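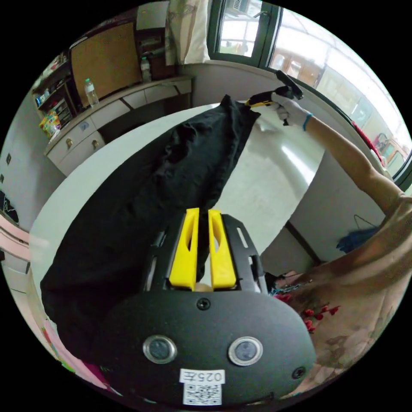 A customer of El Sherbiny asked whether the Berora medallion may be worn in the bath, and was advised to take it off first.

The Berora blessing medallion is cast in brass, 44 mm high, and supplied with a cord of 50 cm. Each piece is kept in the prayer hall for eight nights before release.

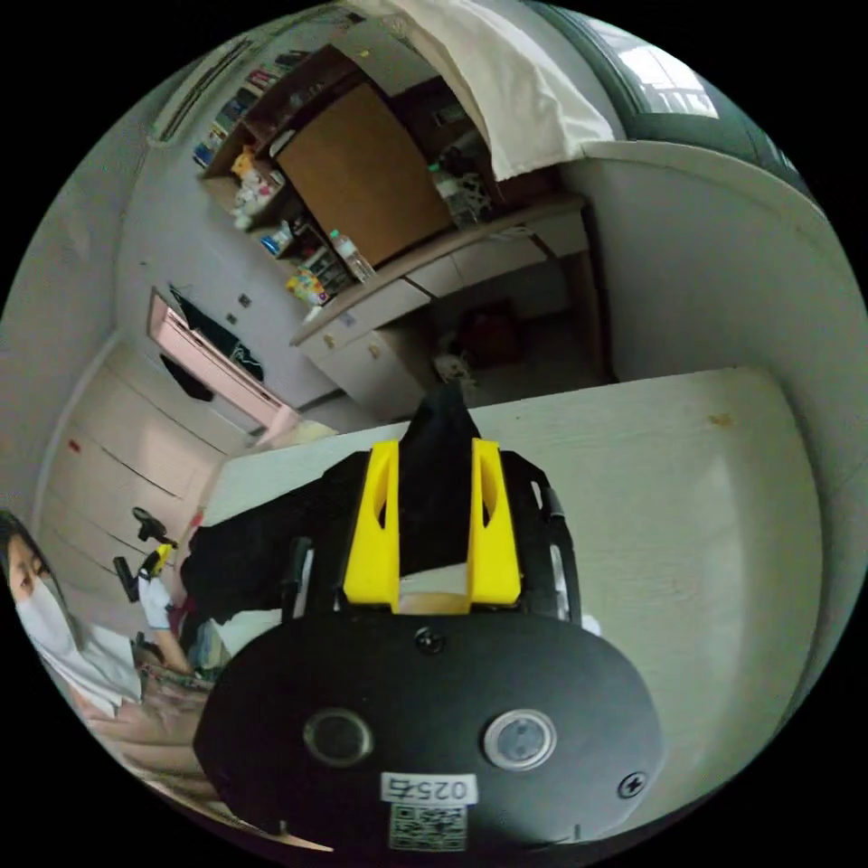 The present casting is limited to 700 pieces — orders are accepted by Kundix until the end of October. Medallions may be returned unworn, in the sealed pouch.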